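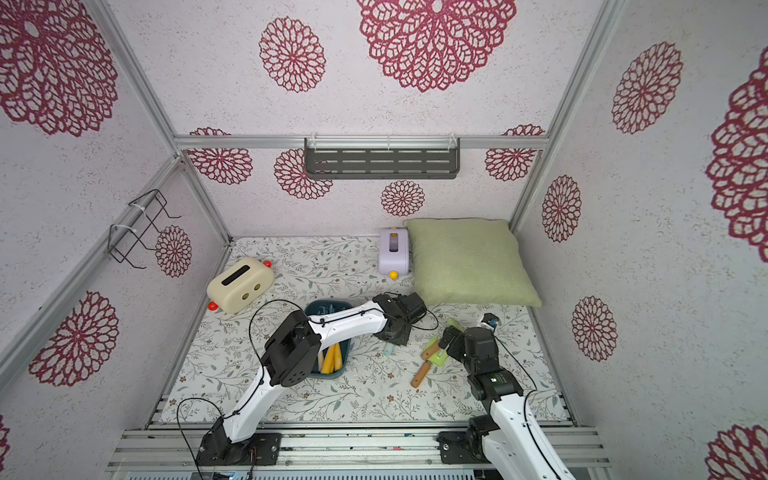

Big red flowers on a speckled ground, vine leaves underfoot.

Hanging patterned wallpaper: frequently asked questions

Last updated May 2, 2014

These are the questions we get at the Rernley shop counter, by email, and once through the window of a parked car. Xiaoqing Hao wrote most of the answers. Bendik Rønning wrote the ones about paste and has asked that they be left alone.

How many rolls do I need?

More than you think. Measure the distance round the room, measure the height, add a hand's width at the top and bottom of each drop, and bring the numbers in. Please don't subtract the windows. People love subtracting the windows. With a large pattern you will lose a good piece of each roll to matching, and the bit you saved by being clever about the bay will be the bit you need behind the door.

What is a pattern repeat?

The distance down the roll before the design starts again. It's printed on the label, next to the small picture of an arrow that everyone ignores. A straight match lines up across at the same height on every drop. A half drop shifts by half a repeat each time, and is the usual cause of phone calls on Sunday evening.

Can I return unopened rolls?

Yes, within 27 days, with the receipt and the wrapper on. Opened rolls are yours for life. Rolls cut specially at Purton can't come back at all, and the order form says so in quite large letters.

Does the batch number really matter?

It does. Two batches of the same red can look identical under our lights and quite different across your chimney breast. Check every label before you cut anything. If you run short, ring us with the number and we'll try Purton, where there is sometimes an odd roll on the top shelf.

Is a big pattern too much for a small room?

Depends who has to sit in it. The usual advice is small room, small pattern, and the usual result is a small room with a rash. A large flower in a tiny space can look very good if you commit to it and carry it round the corners. Stopping after one wall and calling it a feature is allowed, but we'll know you got tired.
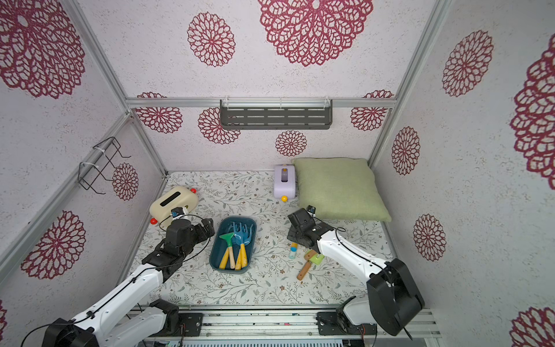
Same flowers on the walls and overhead.

Can I paper the ceiling too?

You can. Do it first, before the walls, and get someone to hold the other end. Work away from the main window so the joins throw less shadow. Decide early which way the pattern faces, as a ceiling has no top, and couples have fallen out over this. Round motifs are kinder than anything with a stem.

Your neck will hurt for three days. We don't sell anything for that.

Which paste should I use?

The one named on the label. For paste-the-wall papers, use ready-mixed and roll it on a little wider than the drop. For traditional papers, mix it up, leave it alone for 5 minutes, and then stir it again, even though it looks fine. Don't add more powder because it seems thin. Don't add more water because it now seems thick. (B.R.)

Can I use the paste left over from last time?

No. (B.R.)

Where do I start on a bold pattern?

Hang a plumb line first. No wall in this town is straight and the ones in Nazarenko Terrace aren't even trying. Put the biggest motif in the middle of the wall you look at most and work outwards, so that the bad join ends up in the corner behind the door. There is always a bad join.

What about shelves and hooks?

Take them down, put a matchstick in each screw hole and leave it poking out slightly. The paper goes over, the matchstick comes through, and you know where your holes are. If you skip this you'll find them again later by stabbing.
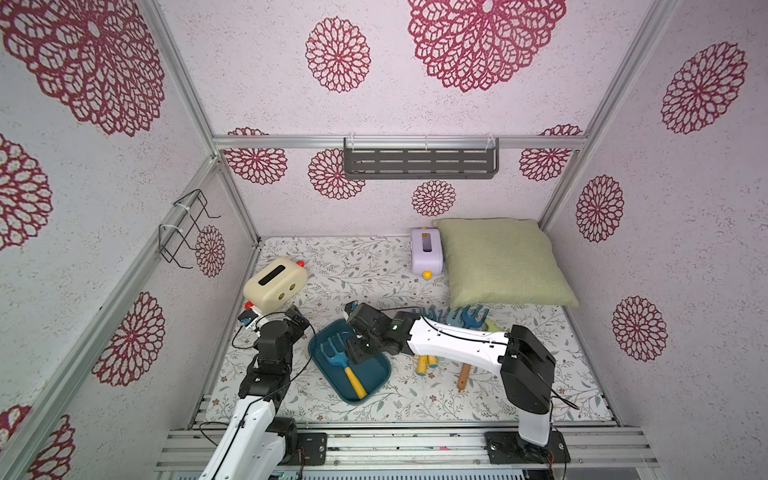
The seams have opened up. What did I do?

Probably turned the heating on. Paper wants to dry slowly, with the radiators off and the windows shut. Small gaps can be stuck back with seam adhesive and a damp cloth. Larger ones can be hidden by a bookcase.

Do you send samples?

We do, up to 3 per person, posted second class. Tape them up and live with them for a week, in daylight and lamplight. We once had a customer ask for nearly 200, and we believe she papered a cupboard.

Do you run classes?

There's a beginners' evening in June above the Brondden showroom. Bring a sharp knife and old shoes. Bendik takes the paste session, which has been known to overrun.

Can you come and hang it for me?

No, but there's a list of decorators by the till. The ones with a line through them have retired, mostly.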